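Ticket: Investor data room shows wrong share count after Kenero import
Product: Druma cap table and data room
Customer: Phromma (seed stage, hardware)
Opened: Sunday, May 19, 2024
Priority: High

Customer report
We moved our cap table from Kenero to Druma before opening the data room to Fimisent, who are looking at leading our round. The Druma summary page says 1,561 option grants outstanding. We have 5 people with options. The import screen said "100% matched" in green. Matched to what?

Support, first reply
Thanks for getting in touch. A count like this usually comes from duplicate rows in the source file. Please remove duplicates, clear your browser cache and import again.

Customer
There are no duplicates. I opened the export in a spreadsheet and checked before I wrote to you. I also don't see how my browser cache would invent option grants, but I cleared it and the number is the same. Please look at the file.

Support
We looked at the file. Kenero writes one row per monthly vesting event, and a row again each time a grant is edited. Our importer is reading each row as its own grant. The match score only checks that column names line up. It does not check totals.

Customer
So the green 100% means the headers are spelled right. Your sales page says "investor-ready in an afternoon." I would take that line down. Fimisent has had the link for 2 days and I have no idea what they've looked at.

Support
The access log is under Data room > Activity. It shows the summary page opened once and the cap table file not opened. We have switched the summary to hidden on our side.

Customer
The log says that. I'm going to ask them anyway.

Workaround applied
1. Deleted the import batch (Settings > Imports > Roll back).
2. Asked Kenero for the "grants only" export, which is a separate report and not the default.
3. Imported again with vesting schedules set to "Build from grant terms."
4. Compared the total shares, by hand, to the signed board consents.

Customer
Grant count is now 5 and the totals agree with the consents.
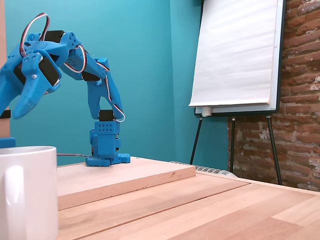
Blue 3D-printed arm with a black servo at the shoulder.

Support
Glad to hear it. Can we mark this as solved?

Customer
No. The importer still does the same thing to the next company. Leave it open until the match score checks totals, or at least stops being green.

Support
Understood. Linked to an importer change planned for August. Status set to Pending.

Customer
Planned or scheduled? I'll check in August.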